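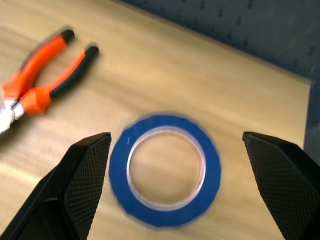 Ticket: Bench arm misses tape roll during end-of-shift put-away
Opened: Mar 10, 2018
Opened by: Mavis Escobedo, Stidetura
Assigned to: Mererid Maddocks, Kikier support
Unit: Anton, bench arm with two-finger gripper and wrist camera
Software: Soler, current release
Priority: Normal
Status: Closed, with open request

Problem as reported (Escobedo)

We use Anton to clear the assembly bench after the last shift. The job is to pick up whatever hand tools and supplies were left out and put them in the bins at the left end. It does fine with screwdrivers and the short level. It does not do fine with tape or pliers.

With a tape roll lying flat, the arm comes down over it with the fingers open, stops, closes, and comes up with nothing. Sometimes it pushes the roll a few inches and tries again in the old spot. With pliers it depends on how they were left. Closed, it usually gets them. Open, it grabs one handle, the other handle swings, and they drop on the way to the bin.

I ran the tape 40 times before writing this. It got the roll into the bin 21 times. I can clear this bench by hand in the time it takes to miss twice, so I need to know if this is a fault or if this is as good as it gets.

Reply (Maddocks)

Thanks for doing the count first. A few questions.

Is it the same tape every time? Are the misses bunched together or spread out? Has anyone changed the finger pads or moved the camera? Please also send the run log from Soler, the full one and not the summary page.

Reply (Escobedo)

Same kind of tape, the narrow blue painter's tape with a clear core. Different rolls, so some are nearly used up. Misses are spread out, but I think there are more of them with the thin rolls. Pads are original. I wiped them down with a dry cloth. Nobody has moved the camera that I know of. Log attached.

Notes (Maddocks)

Went through the log. Two separate things.

1. Grasp height. Soler is setting the fingertips too high on the tape. The height comes from the item's saved profile, and the profile was made with one full roll standing on its edge. Lying flat, the roll is a good deal lower. The fingers close just over the top of it or catch the upper rim and slip.

2. Grasp center. On some of the misses the estimate of where the roll sits is off to one side. One finger touches first and slides the roll before the other gets there. The retry then uses the old position. The estimate is being taken while the arm is still moving, so the camera picture is smeared when it needs to be sharp.

The pliers are a different problem. I will take them after the tape.

Steps sent to customer

Open the tape profile in Soler and delete the saved height.
Lay a full roll flat on the bench and record it again.
Repeat with a nearly empty roll, saved under the same item.
Under Approach, set Pause Before Estimate to half a second.
Under Retry, change Use Last Position to Look Again.
Restart the arm controller. The Retry change does not load without a restart.

Reply (Escobedo)

Did all of that. The first time I missed the restart and saw no change, so put that step in bold or something.

After the restart I ran it another 40 times, mixed full and thin rolls, lying flat in different places on the bench. It missed three. Two of those were thin rolls right up near the back of the bench by the pegboard, and the arm seemed to run out of room to get its fingers around. The third I did not see.

It is slower now. The pause is noticeable. For end of shift I can live with it.

Reply (Maddocks)

Good. The back of the bench is a reach limit. The arm will not bring the wrist in close to an upright surface, and I would not change that setting. If you can, mark a line on the bench and ask people to leave things in front of it.

On the pliers. Soler treats them as one rigid object. It finds the longest part it can see and grips there, and with the handles spread that is one handle. Gripping at the pivot would be better, and you can force this by setting the grasp point by hand in the profile. It will work when the head is clear. If another tool is up against the head it will skip the pliers and flag them.

I would not promise more than that on this release. Tools with moving parts are still the weak area, and scissors will give you the same trouble.

Reply (Escobedo)

Set the grasp point at the pivot. Better. It still drops pliers when they are open very wide, because they rock in the fingers. I have told the crew to close them before they leave, which they do about as often as you would expect.

For my manager: what does your test bench get on pliers? And is there anything coming?

Reply (Maddocks)

We have done around 700 put-away runs on our own bench with mixed hand tools. Closed pliers are reliable. Open pliers are not good enough for me to give you a figure. There is work on closing the handles against the bench before lifting, planned for November, and it may slip.

For now I would let Anton have the tape, screwdrivers and level, and have it flag open pliers and leave them for a person.

Reply (Escobedo)

Done, flagging turned on. Someone walks by the bench at closing anyway. Please close the tape part and keep the pliers on the request list with my name on it.

Resolution

Tape: fixed by new profile, pause before estimate, and fresh look on retry.
Pliers: partial. Grasp point moved to pivot, open pliers flagged. Request linked.
Documentation: restart step to be moved to its own line in the Retry section. Assigned to Maddocks.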